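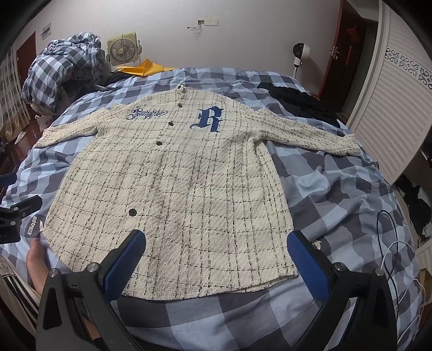 4.2 Equipment costs and what the quotes leave out

The budget submitted in October allowed for 20 hand-held grippers and 2 robot arms, with garment folding as the main task. We doubt that this split was ever tested against the work. The supplier quotes from Kundard and Dönmez both price a gripper as a finished item, yet neither covers spare finger pads, screws or mounts, and the Dönmez quote is silent on who pays for shipping a broken unit back.

Figure 4. Hand-held gripper with blue textured finger pads at the hem of a jacket spread on a bed. A hand holds one lower corner of the garment.

Figure 4 bears on the arm count. A jacket of this size covers much of the working surface, and a person's free hand is on the fabric along with the tool. Planning documents at the Cundgate site treat one gripper as equal to one arm. We see no basis for that. If a folding step needs a second point of contact, a single arm cannot repeat it, and the two arms in the budget make one working station with no backup.

The Toto cost model assumes that pads last the full term of the project. It gives no source for this. We asked for wear records and received a table covering 7 units, all used on towels. Snap buttons, raised embroidery and nubby cloth may wear a pad differently, and the table cannot settle the matter either way.

Spares and repairs come to more than 82 percent of the gripper purchase price in our revised estimate, against zero in the original. The revised figure is itself weak, as it rests on list prices and a guess at pad life. We would still hold back the order for the second batch of grippers until pad wear has been logged on jackets and shirts.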